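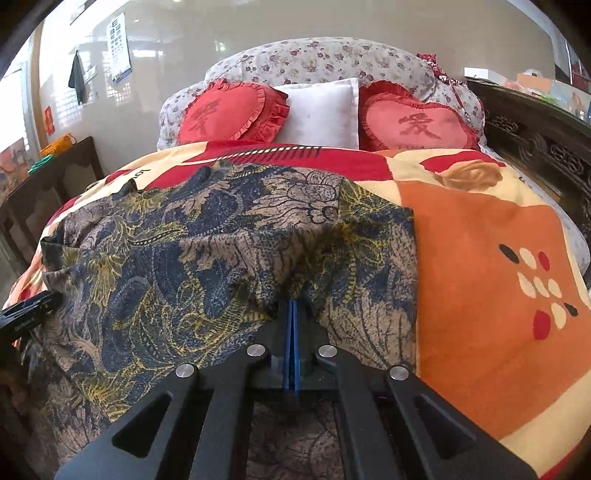

Have you ever jumped into bed in winter and yelped because the sheets were freezing? Me too! And then, a little later, you're as snug as toast. So where did the heat come from? I'll give you a clue - blankets don't make any. (Electric ones do, but they're cheating.)

The heat comes from you! Your body is like a little stove that never switches off. A blanket's job is to slow that warmth down so it can't rush off into the bedroom.

The secret helper is air. A thick, soft blanket has lots of tiny fibers, and between them are tiny pockets of air. Heat is really slow at getting through air that can't move around. Squash a fluffy blanket flat and you squeeze the air out, so give it a good shake before bed!

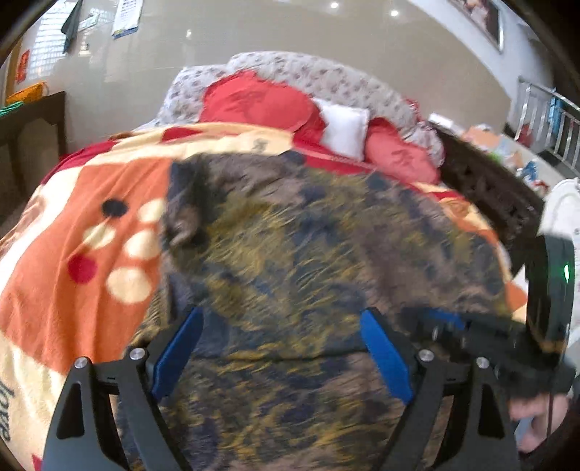 Plemthorpe, 23 February 2020

Two blankets on one bed is my favorite way to sleep. One can be bright orange, cream and red, with a paw print and the word "love" on it, and the other can look like brown fur. You get the air inside each blanket plus a bit more trapped in between - hooray for layers!

Animals with real fur use the same trick. When a fox gets cold its hairs stand up and hold in more air. Your arms try to do it too, and that's what goose bumps are!

Want to test it? Ask a grown-up to fill two jars with warm water. Wrap one in a fluffy blanket, leave the other bare, and wait 15 minutes. Now feel the outside of each jar. Which one kept its heat? Try it again with a thin T-shirt and write and tell me what you found.

Search this site Go

72 shares
3 comments

Piteo: we did the jars and the blanket one won!!

Fletcher Pomare: My daughter wants to know if it works for keeping ice cream cold.

Dunstan: it does, I tried it in December with 7 ice cubes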